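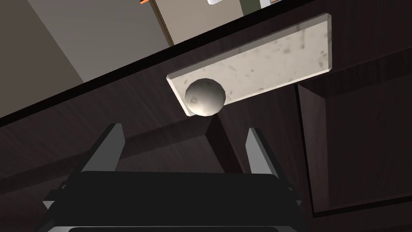

Ticket 488: Wrist-view policy closes early on the ball task (sim)

Opened by: Evanthia Antoniadis
Project: Plamow
Status: open, workaround in place
Assigned to: Michalis Tzavaras

What's going on

Hi all, so I've been rerunning the wrist-camera baseline from the February writeup and I can't get the number we reported for the white ball on the slab. The policy gets over the ball fine, fingers open, nice approach, and then it shuts the gripper while it's still too high and grabs air. Same checkpoint, same config file (I diffed it twice!), and the mug task is perfectly happy.

Out of 192 episodes I'm getting around 12 percent success. The cube tasks look normal, so my first thought was that something about this one object had gone weird.

What I tried first

Changed the seed. Seed 989 was the one in the writeup, so I went back to it, and the ball landed in the same start spots as before but the early close was still there. Then I bumped the finger friction way up, which did nothing, and I should have seen that coming given that the fingers never touch the ball. Cleared the asset cache. Restarted the render server. Had a sandwich.

Update, 4:40 pm

Michalis asked me to replay the recorded demos open loop, straight from the action files with no policy involved. Those work! Ball gets picked up every time. So physics is off the hook and I'm now staring at the observations.

Update, next morning

Okay, I think I've got something. Brândușa pointed out that the wrist mount offset got edited when we merged the Pemden branch. The camera now sits a bit lower and is pitched differently from the one the demos were rendered with. With a cube the policy has edges to go by and seems to cope. A pale ball over a pale, speckled slab gives it a lot less to work with, and my guess is it reads the ball as closer than it is. That part is a guess, please don't quote me in the paper yet.

I put the old offset back locally and ran the same batch again. Early closes are mostly gone. I still see a few when the ball starts down near the end of the slab, and I don't have a story for those.

Workaround

Set wrist_mount to legacy in the eval config before you launch. You have to do it per run, the launcher doesn't remember it. If you're on Chrysanthi's fork the key is called hand_cam_mount, same values.

Still to do

- Rerender the demos with the new offset and retrain, so we're comparing like with like
- Try a dark slab texture with everything else held fixed (this would tell us whether my contrast idea holds up)
- Hamidreza wants pitch jitter added to training, separate ticket please
- Add a check that compares the mount in the demo header to the one in the eval config and yells if they differ

Michalis, I left both batches of rollouts in the Plamow shared folder under ball_slab. Can you look at the near-end failures when you get a minute? I'm leaving this open until the retrain is done.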